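Questions fréquentes – tri et remballage des petits articles
Dratenon, service retours et inventaire. Mise à jour : février 2021

Quels articles relèvent de cette procédure ?
Tout article non textile tenant dans un bac Nendoseck de 43 cm : tubes, boîtes, contenants à couvercle, vaisselle, petit outillage. Les liquides de plus de 5 litres suivent la procédure Trultgate.

Pourquoi trier sur une surface moquettée ?
Le revêtement limite le roulement des pièces cylindriques et les chocs sur la céramique. Il se brosse toutes les 8 heures d'utilisation.

Comment poser un bol ?
À l'envers, pied vers le haut. Laisser un espace libre tout autour.

Faut-il garder l'étui en carton d'un tube ouvert ?
Oui, si les rabats sont intacts. Coucher l'étui sur la table, rabats dépliés, et vérifier qu'il est vide avant d'y remettre le tube.

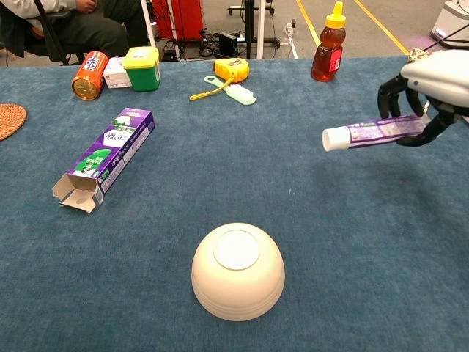
Tube de dentifrice et son étui ouvert, bol en céramique retourné.

Dans quel sens insérer le tube ?
Bouchon en premier, extrémité sertie côté ouverture. Un tube plié au sertissage part au rebut.

L'étiquette est en chinois. Que saisir ?
La référence interne seule. Ne pas traduire le libellé – le champ « désignation » est rempli par la base.

Où placer les boîtes métalliques et les mètres ruban ?
Au fond de la table, sur une seule rangée. Le premier plan reste réservé à l'article en cours.

Quel est le code de rebut ?
Code 93 pour tout emballage déchiré ou incomplet. L'ancien code Chávez n'est plus accepté depuis décembre.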